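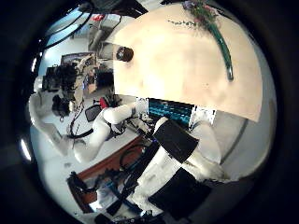 Clelum opens its table for a second autumn of stem and sprig evenings

21 August 2023. For immediate release

Clelum, the small tabletop flower studio, has opened booking for its autumn evenings. Same big cream table as last year, same idea. Few stems, plenty of bare surface, no foam. Evenings start in November and run for 11 weeks, with a short break over the holidays.

Each place gets one long curved green stem to start from, something small and leafy with flowers at the top, and a thin sprig to trail off to the side. Muted colours this season: greens, reds, a bit of purple. People choose where the bend goes. Then they leave it alone, which is the hard part according to Zane Pētersons, who leads the evenings.

"Most people want to fill the table," said Pētersons. "I ask them to put one stem down and walk round it. Go and have a drink of water. Come back. Usualy they take something away."

Groups are kept to 14. Tickets cover stems, sprigs, use of tools and a hot drink. Bring an apron if you mind about your clothes. Finished pieces go home in paper, so please allow for that if travelling by bus.

Stems come from Gritorau, the growers who supplied the spring table. Quantities are confirmed on the Friday before, so late changes to bookings are difficult. Substitutions are possible if the weather turns, but the colours will stay close to those listed.
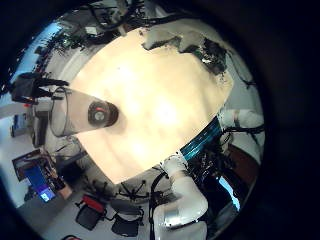

STUDIO NEWS

The table stays out all season this year, under bright light, pale top left uncovered. No cloths. Darius Ramanauskas, who runs the studio, said last years cloths hid the line of the stems and were a nuisance to wash.

"A plain pale surface does most of the work," said Ramanauskas. "You see the shape straight away. You also see every crumb, so we sweep it between groups."

Two new evenings have been added to the list. Rozīte is for beginners, one stem only, finished in roughly 2 hours. Grokness is longer and looser, for people who have been before and want to work across the whole table together. Both can be booked singly.

Regulars from last autumn have first pick of dates until the end of the month. After that it's open to all. Prices unchanged from spring.

Listings editors: please use "Clelum" without "The". Ticket and interview requests to the studio desk, marked Autumn Table. Replies by end of next working day, sooner if we can manage it.

Ends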